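Home Care Basics, Unit 9: Loading and Racking Plates
Notes by Burgi Hauser, Clurkstead evening course

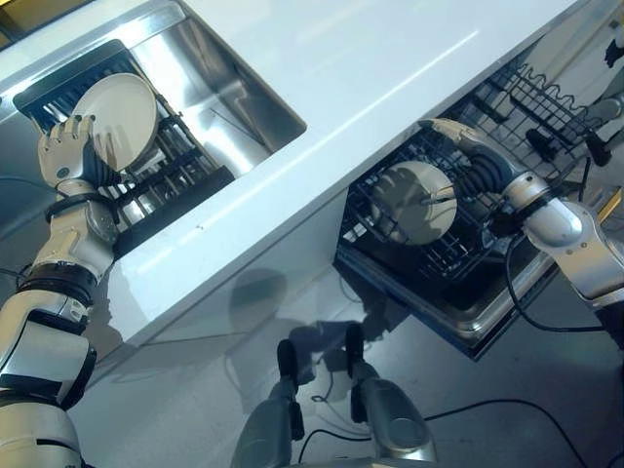

OK, so last time we got as far as glasses and I promised you plates. I love plates! They're the easiest thing in the kitchen once you stop fighting the rack. Stand each one up between the tines, down in the lower rack, and leave a gap if your plates are deep (mine are, and I still cram them in when I'm tired).

Pull the rack all the way out first. Half out is how I chipped two of my good ones in August.

A wire rack in the sink works the same way – upright, a little air between, hold by the rim. Beat Hollenstein asked if you can stack them flat to drain. You can, but the water just sits there and you'll be reaching for a towel anyway.

For next time: load one full rack at home, write down what didn't fit, and bring your list. We'll do bowls and those awful long-handled ladles.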